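Utmont lab hits 446 practice runs, and I got to sit in

I spent most of an afternoon last month at Disia, the little robotics outfit above the old print shop in Utmont, and I'm still finding tape from their floor stuck to my shoe. They've been collecting examples for a robot that's supposed to learn ordinary bedroom and office chores, and they had just passed 446 usable recordings when I showed up in November. There was a grocery store sheet cake. I had two pieces, so consider that my disclosure.

The project is called Prokgate, and the pitch is pretty simple. Instead of writing out rules for how to open a drawer, they have a person steer the robot through the job over and over, and every run gets saved: what the head camera saw, where the joints were, what the fingers were doing. All of it goes into a model, and the model tries to pick up the habit. The money comes from a Þórarinsdóttir grant (I practiced saying it in the car and still got it wrong at the door), which pays for the steering crew and a very loud computer in the closet.

Watching somebody steer is slower than I'd pictured. The operator wears a headset and a pair of gloves, leans forward a bit, and the robot leans too, a beat later. A good run of the drawer job takes less than a minute. A bad one can eat five, and then they talk about it for ten more! They schedule the work in blocks of 60 runs, and between blocks everybody gets up, stretches and complains about the chair.

Four people take turns on the controls, and they all have their own style. One goes in fast and slows way down at the end, another moves like she's carrying soup. The lab wants that mix. A model that has only ever seen one person's way of reaching gets stuck on it, they told me, so the shifts are swapped around on purpose, and the furniture gets nudged between runs too. A couple of inches to the left, a slight turn, that sort of thing. I was allowed to nudge once. I nudged too far and the arm couldn't reach, so that was the end of my career in furniture.

What they keep and what they toss

I figured the failures would all go in the trash, but they keep plenty of them. If the operator fumbles something and then fixes it, that run is gold, and it gets tagged as a recovery. The ones that get tossed are the runs where the recording itself is messed up, like a camera dropping out or the glove signal freezing halfway. They also toss anything where the operator forgot which task they were doing, and I was told that happens more after lunch.

The tagging is all done by hand at a folding table by the window. Each run gets a short plain sentence, such as "open the drawer" or "pick up the red thing," and then a second person reads the sentence and watches the video to see if they match. I tried a handful and got into an argument over whether a drawer that's open three inches counts as open. (It does not. There's a line in the handbook.)

The nightstand corner

My favorite station was the one with the white nightstand, wedged in beside a desk. It's got one drawer with a little round black knob, and the tasks there are all small-object stuff. I liked being able to check the robot's own view on the monitor, looking down its arm at that black glove, fingers curled over the nightstand top with a bit of red showing between them and the empty drawer open in front.
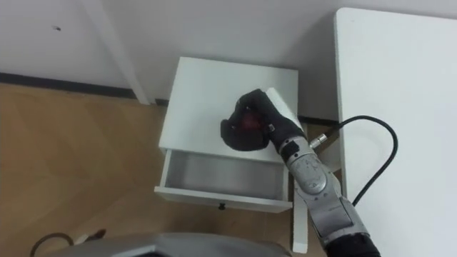 What's next

The crew wants to add 3 more pieces of furniture before spring, starting with a file cabinet that somebody's aunt is giving away. They're also planning 4 evenings when people from town can come by and try the gloves. Sign-up will be at the front desk of the Utmont library once the dates are set, and you have to be okay with your runs being saved and used for training.

As for how well the model does on its own so far, they wouldn't let me watch it. They want to finish the current batch first and then test it on a drawer it hasn't met. I've asked to come back for that one, and I offered up the junk drawer in my kitchen. It sticks when it rains and it's full of dead batteries, and they seemed kind of interested.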